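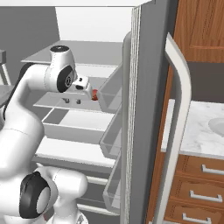
Fotini Economou told us in the spring that a second year of home visits would only be worth paying for if people kept cooking after the visits stopped. She asked that this report start there, so it does.

Arninura Home Food Project
Report to the Mathur Fund, second year, first half
July 22, 2023

Did people keep cooking?

Mostly yes, with a drop in the winter group. We called every household from last year's program between April and June. Of the 207 we were able to reach, the majority still make dinner at home more nights than they did before they joined. The households that started in December did worse than the others. They had fewer visits before the holidays broke up the schedule, and several told us they never got the hang of planning a week ahead. We will not start a group in December again.

The calls took longer than planned. We had budgeted for short calls from a script, but people wanted to talk, and the answers we got off script were more useful than the ones we got on it. The script has been cut down to one page.

Home visits

Visits are running in Enton and Itmont. Enton is full and has a waiting list. Itmont started late, in part from a gap between coordinators and in part from bus route changes that made the east side hard to reach in the afternoon. The new coordinator has moved those visits to mornings. Attendance has picked up, but Itmont will finish the year below its target and we would sooner say so now than in the final report.

The visit itself has changed a little. Last year we opened with a talk on nutrition and then cooked. This year we cook first. The talk has been folded into the meal, and the handouts are left behind for later. Visitors say it is easier to bring up salt or portion size when there is something on the plate to talk about.

We also added a part on food storage at the request of families in Enton. It covers how long leftovers keep, what to freeze, which shelf raw meat goes on, and what the dates on packages mean. Most of the questions we get by phone are now on this subject.

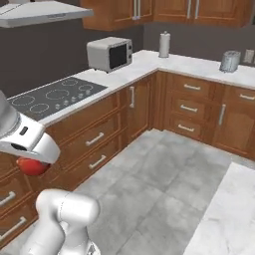 The storage part adds 13 minutes to a visit on average, and the visitors have asked for the schedule to allow for that. Beginning in September the slots will be longer and each visitor will do one fewer per week. The change has no effect on pay.

Staff and training

We have 11 trained visitors, all of whom hold a current food handler card. Two left in the spring, one for a full-time job and one to go back to school, and both positions have been filled. Training for new visitors is still four evenings plus two shadow visits. We tried to cut it to three evenings and went back — the knife safety session could not be squeezed in anywhere else.

The recipe book has been revised. It has fewer recipes that need an oven, more that use one pot, and a section for people cooking for one. The Spanish edition is at the printer. The large-print edition is not done, and we do not have a date for it yet.

Money

Spending is under budget for the half, nearly all of it from the late start in Itmont. Groceries ran over. Eggs and cooking oil were the main reason, and prices have come down since, so we expect that line to even out by the end of the year. Mileage is on budget. We would like to move part of the unspent Itmont money into printing, and have sent a separate letter on that. No other changes to the budget are requested.

Problems still open

Referrals from clinics are slow. The form goes by fax, and some clinics fill in the old version, which has no space for allergies. We have to call each of those families back before a visit can be booked. A new form is ready but each clinic has to approve it on its own — two have so far.

We also lack a good way to reach families who move. Phone numbers change, and mail comes back. We are asking for a second contact at sign-up from now on.

Next six months

Finish the Itmont visits. Put the longer slots in place. Print the large-print recipe book if the budget move is approved. Repeat the follow-up calls with the spring group, using the short script, and send the results with the final report.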